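Repair before replacement: notes on a year of household practice

The author's household adopted a written policy on repair in November. Under its terms, no article costing less than 100 pounds is to be replaced until a fair attempt has been made to mend it. The present entry records the results so far and sets out certain changes to the policy.

In the period under review, 19 articles were entered in the repair book. They included a kettle, two pairs of walking boots, a garden gate latch and the Jisteo radio which has stood on the kitchen shelf in Sarilcombe since the house was bought. Five could not be saved. The remainder are in daily use, with the exception of the second pair of boots, which the author has never much liked.

Total spending on parts, glue and thread came to 73 pounds. The largest single cost was a replacement dial for the radio, ordered by post from Indum and delivered in the wrong colour. It was fitted regardless.
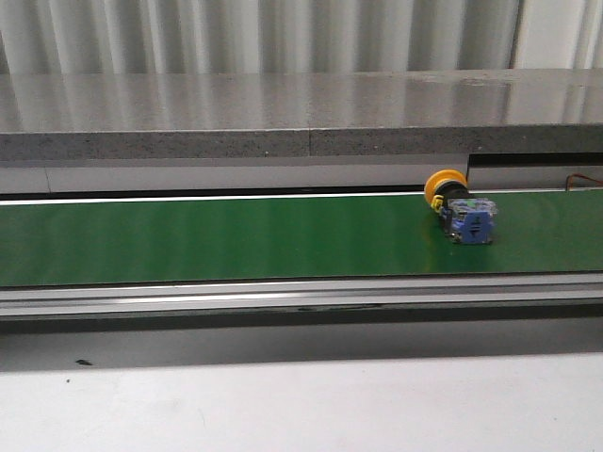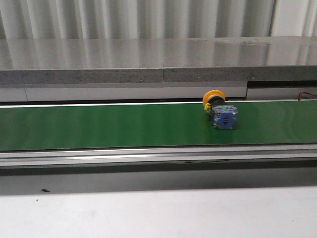
The question of where repairs should be carried out has proved harder than that of how. The kitchen table was used at first, and objections were raised at mealtimes. A proper work surface is therefore under consideration, and the author has looked at several materials with care. Speckled grey slab of the kind shown in the second photograph is attractive and would hide small marks, although a seam between two pieces is a matter of concern to anyone who regularly drops small screws. Timber remains the preferred choice — it is quieter under a hammer and kinder to a dropped cup.

The policy will continue with two amendments. Firstly, clothing is to be mended within the month in which the damage is noticed, and may not be placed in the airing cupboard pending a decision. Secondly, advice should be sought before any electrical item is opened. The shop at Ait Ali has been most helpful in this respect and makes no charge for looking.

Readers who keep a similar book are invited to write in with their own figures. Suggestions for the gate latch, which has begun to stick again, would also be welcome.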